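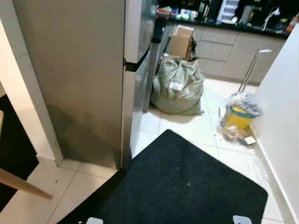
Loltuslow Junior Chess Camp: Frequently Asked Questions

Who can attend?
Players aged eight to 16, rated or unrated. There are 72 places. Day players eat with the boarders, and each house kitchen has a large stainless-steel refrigerator for packed food. Put the player's name on every item.

What does it cost?
The fee is 150 for day players. Boarders pay more, depending on the room. Registration closes 31 Dec 2025 and camp runs in July.

Can my child bring snacks?
Yes. Instant noodle cups and canned drinks are fine. No nuts, please. Snacks stay out of the playing hall.
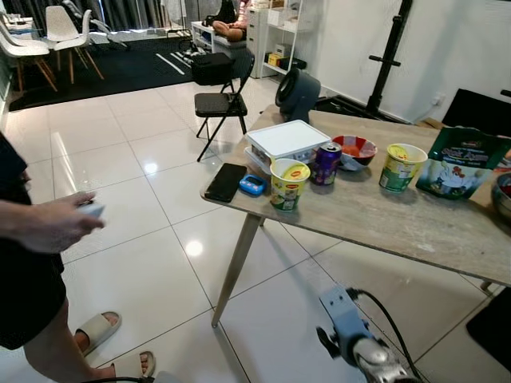 Are the games rated?
The Pinoveck Open on the last weekend is rated. Training games are not.

What happens in a typical day?
Mornings are for lessons in groups of 4. Lunch is at noon, and bowls and mugs go back to the kitchen before the afternoon round.

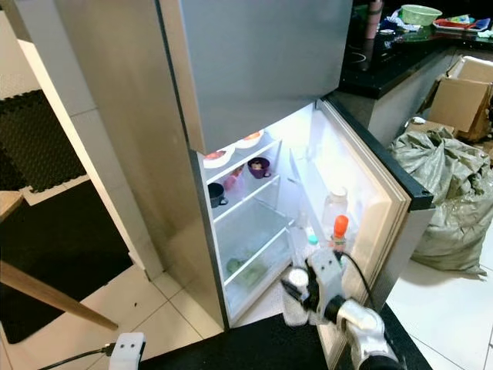

After the round, players go over their games with a coach. Evenings are free, except when the Brandão blitz cup is on.

Does my child need a chess set?
No. Trendura clocks and sets are provided. Bring a pen for the score sheets.
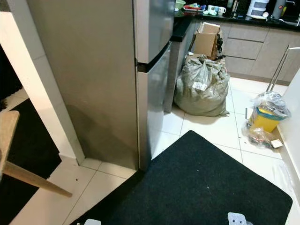 Refrigerator and floor mat, house kitchen

Can I get a refund?
Yes, in full, until registration closes. After that we can only move the place to another player.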